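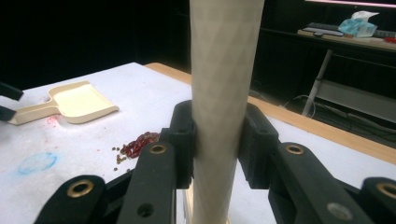 Hand unit holding the tube, brass grommets at the link ends. Bench two, sweep trial.

The Coretti was in the second drawer and the Nerum was on the bench, and the report was due Sunday.

I had done 289 trials with the Coretti by then. It was the older of the two hand units, with a parallel slide and flat pads, and it closed square every time. On blocks, boxes and the spines of books it had not dropped anything since August. On the tube it had a habit. The tube would sit between the pads, I would lift, and at the top of the lift it would turn a few degrees toward the window. It never fell. It turned, stopped, and stayed turned until I put it down.

The Nerum closed on linkages. The pads came in on an arc, and there was a little give in them that I had written up as a defect in my first set of notes. By the fortieth grasp I had crossed that out and written "compliance" beside it. The tube did not turn in the Nerum.

The protocol called for 1,000 grasps per unit, split over five tasks. The sweep was task four. Beans and seeds on the table, a dustpan, and an upright tube to be moved clear before any sweeping started. Hold the tube, lift, carry, set down, release. Log the aperture at contact, the aperture at lift, and anything the operator considered unusual. The last column was free text and limited to 200 characters.

The controller was a Hayashi. It logged everything I did and one thing I did not. After each release it wrote a closing line with the trial number and the final aperture, then waited for the pedal. On trial 561 with the Nerum it wrote the closing line before I released.

I had the tube in the pads. My thumb was on the trigger and the trigger was down. The log said the jaws were fully open.

I checked the cable first. Most faults on that bench were the cable. I reseated it at both ends, with the tube still held, and the number did not change. I opened the pads and set the tube down on its base. The log now said the jaws were closed, at the diameter of the tube.

An encoder can be wired backward, but it does not become backward between trial 560 and trial 561. I wrote that in the last column, used up the 200 characters, and stepped on the pedal.

Trial 562 was normal. So were the next thirty.

The procedure at Asska for a single bad reading was to flag it and go on. The procedure for a repeat was to stop and call the day supervisor. It was ten past nine at night and there was no repeat, so I went on. I swept up the beans, laid them out again on the marks, and ran the set to the end. The tube went across the table and back. The brass in the links had worn in by this time and the action was smoother than it had been in the morning.

Before shutting down I pulled the Coretti file to fill in the comparison table. Contact aperture, lift aperture, spread, slip events. I sorted by final aperture to get rid of the outliers. There was one. Trial 212, jaws logged fully open before release, no comment in the last column.

I had been the only operator on that unit. I remembered 212 no better than I remembered 211. It would have been a weekday, late, the tube at the top of the lift, turning its few degrees.

So it was not the gripper. Two units, two mechanisms, separate encoders, one controller. That was a tidy result and it took a paragraph. I recommended the Nerum for cylindrical objects and the Coretti for anything with corners, and I recommended that the Hayashi go back to the supplier for inspection with both log files attached.

Then I took the Coretti out of the drawer and plugged it in, to see whether the fault could be made to happen on demand. It seemed a reasonable use of half an hour.

I closed the pads on the tube and lifted. The log showed the right number. I held it there at the top with my elbow on the bench and watched the figure on the screen. After some minutes my arm began to ache. The tube turned toward the window, as it always did with the Coretti, and the controller wrote its closing line.

Jaws open. Trial complete.

I looked at my hand. The trigger was down. The tube was in the pads, and I could feel the weight of it through the grip.

The pedal light came on, and the controller waited for me to start the next one.

I kept my foot off it. At ten to eleven I was still holding the tube.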